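4.2 Candidate preparation and attendance at the essay stage

Entrance tests for publicly funded civil service training programmes are usually run in two stages, with an objective paper used to shortlist candidates for a written essay. Of the 500 candidates in our sample who passed the first stage, 365 sat the essay. The remainder had been issued a call letter and did not attend.

We interviewed 141 of those who attended. Most had learned of their venue from a notice reposted on a coaching website and had not visited the programme's own page. Several said the reposted notice left out the reporting time or the list of accepted identity documents. Candidates from outside the host city were more likely to mention travel costs, and a few had booked fares before the venue was confirmed.

Preparation for the essay itself was uneven. Candidates enrolled at a coaching centre had written practice essays under timed conditions — often one a week — while those studying on their own tended to read model answers and write very little. Both groups described the marking criteria as unclear. Kazemi reports a similar split among applicants to the Moveck bursary, although her sample was limited to recent graduates.

Work space at home was raised less often than we expected. Respondents who did raise it spoke of shared tables and of having to pack up their notes before meals.
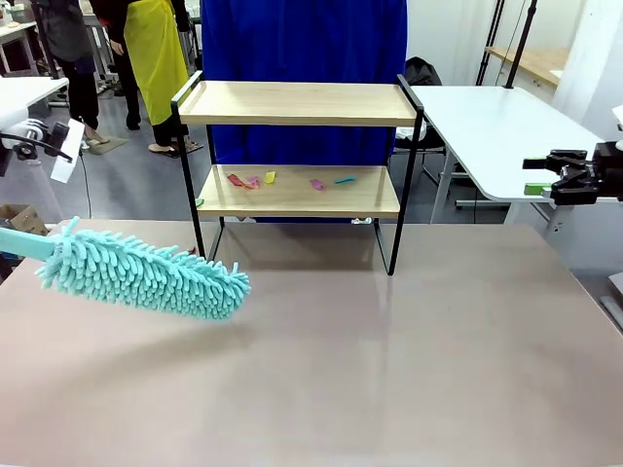 Figure 3. Two-tier shelf unit on a tabletop.

Time was the more common complaint. Candidates in full-time work had 30 days between the call letter and the test, and many could study only on weekends. Those who asked their employer for leave generally received it, but some preferred not to ask, as they didn't want their application known at the office. We return to this point in Section 5, where attendance is modelled against employment status and distance from the venue.

Related items
Call letters and non-attendance: a review of notices in Sestach district
Fereshteh Kazemi — Essay practice among Moveck bursary applicants
The Hashemi reading list for first-time candidates

Contact the editors | © Nestilura Papers | Back to top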